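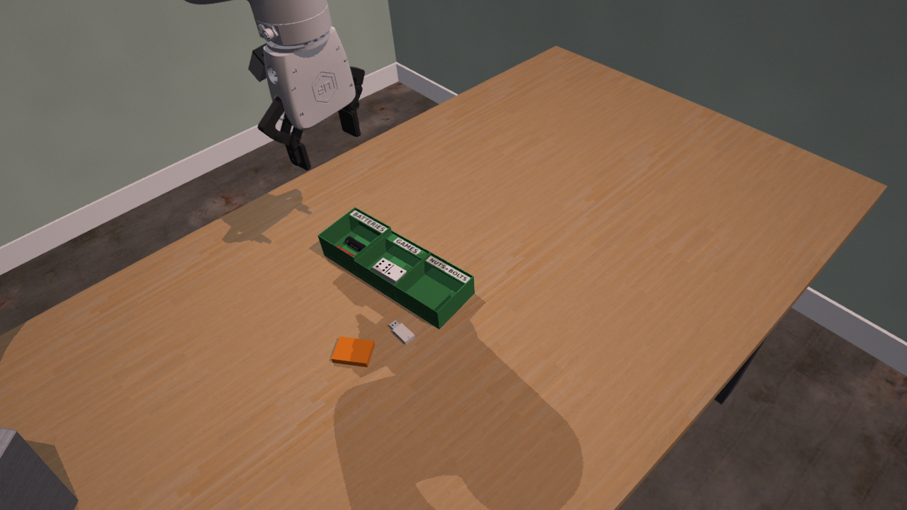 Augustina Bawa has argued that a residents' council is only as good as the biscuits served at it, and that any account of the institution which leaves out the biscuits should be treated with suspicion. The remark was made in a dispute over minute-taking at Merkby, and has been quoted in the literature ever since, usually by people who were not at the meeting.

A residents' council is a regular gathering of people who live in a care home, held to discuss how the home is run. It may also be called a residents' meeting, a house forum or, in homes that have recently employed a consultant, a listening circle. Most such councils have no legal powers. They can ask, suggest, grumble and put things in writing, and a manager who ignores all four for long enough will generally hear from somebody's daughter.

Origins

The usual starting point is the suggestion box, which many homes kept in the front hall and few kept a key for. Meetings grew up beside it, at first as an extra half-hour tacked on to the end of a sing-song. The council at Enow, a home with 61 beds, is often mentioned as an early case of residents writing their own agenda. Its first item was the temperature of the soup. Its second was the temperature of the soup on Sundays, which was held to be a separate matter.

Membership

There are two common patterns. In an open council every resident may attend and speak. In an elected council each floor or wing sends a member, who is expected to report back and frequently does so at length. Open councils are easier to start and harder to chair. Elected councils have the opposite difficulty — wings with no candidates are common, and at Bergmann House the ground floor was for a time represented by a man who had moved to the first.

Relatives are a long-running source of disagreement. Some councils admit them freely, some allow them to sit in without voting, and some send them to a separate family council, where they may discuss parking. Oisín Duggan's guide to running meetings in care homes advises that a relative should speak for a resident only when the resident has asked for it, and adds that raised eyebrows do not count as asking.

Staff attend by invitation. The manager is normally asked in for part of the meeting, to answer questions from the last one, and is then asked to leave. This second step is the one most often forgotten.

Conduct of meetings

Meetings are generally monthly and last under an hour. Good practice includes large-print papers, a working hearing loop, and a room where the television can be switched off without a vote. Residents with dementia can and do take part, and many homes now hold shorter discussions in small groups, or gather views one person at a time beforehand. Residents who stay in bed should be visited before the meeting and told afterwards what was decided. A copy of the minutes under the door is not considered a visit, although it is considerably quicker.

Booker Whitlock, who chaired the Pavlow council, kept a list of every request and the date on which it was answered. The list came to 208 entries. Food accounted for more of them than any other subject, with laundry next, and the return of the wrong cardigan formed a category of its own. Whitlock's method has been copied widely, chiefly because it is difficult to tell someone that a matter is in hand when they are holding a piece of paper showing it was in hand in April.

Criticism

The commonest criticism is that councils deal in small things. Menus, outings and the colour of the lounge curtains are discussed thoroughly, while staffing levels, fees and night cover are noted for information. Cristóbal Tapia has described this as being consulted on the custard. Defenders reply that custard is served every day and that a home which cannot be moved on pudding is unlikely to be moved on anything else.

A second complaint concerns fear. Residents depend on the people they may wish to complain about, sometimes for help getting out of the chair they are complaining from. Benedicta Zakaria recommends an outside chair, written questions without names, and a clear route to an advocate or regulator for anything serious. Neglect, theft and rough handling are not agenda items and should be reported at once, whatever the date of the next meeting.

See also

Care home inspection
Family council
Independent advocacy
Suggestion box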